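Open Laboratory Day Brings Residents to the Clendmont Handling Center

The Clendmont Handling Center opened its robotics laboratory to the public for the second year, receiving visitors from local schools, small manufacturers and the surrounding neighborhood. Following the event, the Center spoke with Hatice Dağdelen, who directs the laboratory, and Helju Kivi, who was responsible for the demonstrations.

Ms. Dağdelen said the purpose of the open day was to let people watch ordinary work at an ordinary pace. "We did not prepare a show," she said. "Visitors came in while people were at their desks, and they watched the arms pick things up and put them down. Some of that is slow. We told every group at the door that it would be slow."

Attendance was limited to groups of 27 so that each visitor could stand near a table and put questions to the staff. Ms. Dağdelen said the limit would remain in place. At the first open day, groups of 40 had been admitted, and those at the back saw very little.

The demonstrations were drawn from the laboratory's current project with Voltora, a packaging firm, on the handling of objects that are easily crushed or that vary from one piece to the next. Ms. Kivi said the choice of objects surprised many visitors, who had expected metal parts.

"A machined part is the same every time," she said. "Cardboard is different. Two tubes cut from the same roll will give way at different points, and a ridged surface does not meet the finger pads the way a flat one does. You have to decide how much pressure is enough before you know much about the piece you are holding."

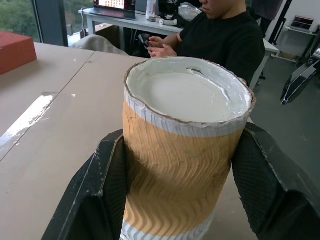 Ms. Kivi said the question she heard most often was how the gripper knows when to stop closing. Her answer, given to every group, was that the system compares the position of the fingers with the effort of the motor and stops when the two no longer agree with free movement. "People accept that quickly," she said. "Then they ask what happens when it gets it wrong, and I show them the box of crushed tubes. We keep it under the bench. It was passed around a good deal."

The laboratory has recorded 2,324 grasps for the project since February. Each is logged with the object type, the closing force and the result. Ms. Kivi said the failed attempts were read more closely than the others. In her view the greatest difficulty at present is with open containers, where the wall is stiff near the base and weak at the rim, and a grip that is a little too high will bend the opening out of shape.

Asked whether the work was intended to replace packing staff, Ms. Dağdelen said the matter had been raised by several visitors and deserved a direct reply. "Voltora has told us which tasks it wants to automate, and they are the repeated lifts at the end of the line," she said. "I can't promise anyone what a company will decide in five years. I can say what we are being asked to build today, and I did say that to the people who asked."

Among the visitors was Gintarė Kazlauskienė, a production manager at Guillot, a maker of gift boxes. She said she had come with doubts about whether the equipment could handle her firm's products, and that she still had some. "Our lids have a paper covering that marks if you look at it too hard," she said. "I saw textured pads on those fingers, and I asked whether they leave a pattern. They said sometimes, yes. I was glad to get a straight answer." She has since arranged to send a carton of lids for testing.

Deividas Hunt, who teaches technology at Sterneck High School, attended with an afternoon class. He said his students had been most interested in the programming and had stayed at one table for the greater part of the visit. "They wanted to see it fail," Mr. Hunt said. "When it did drop one, they asked better questions than they had asked all hour." He added that he would have welcomed a printed sheet of terms to use with the class beforehand. Ms. Dağdelen confirmed that a sheet would be supplied to schools next year.

The Center is also reviewing the length of the visits. Groups were given 40 minutes, and staff reported that most ran over. Zorica Angelovski, who coordinates public programs, is considering a longer session for manufacturers and a separate one for schools. Schools and firms wishing to attend the next open day may register with her office from December 2018. Places are free of charge, and visitors under 16 must be accompanied by an adult.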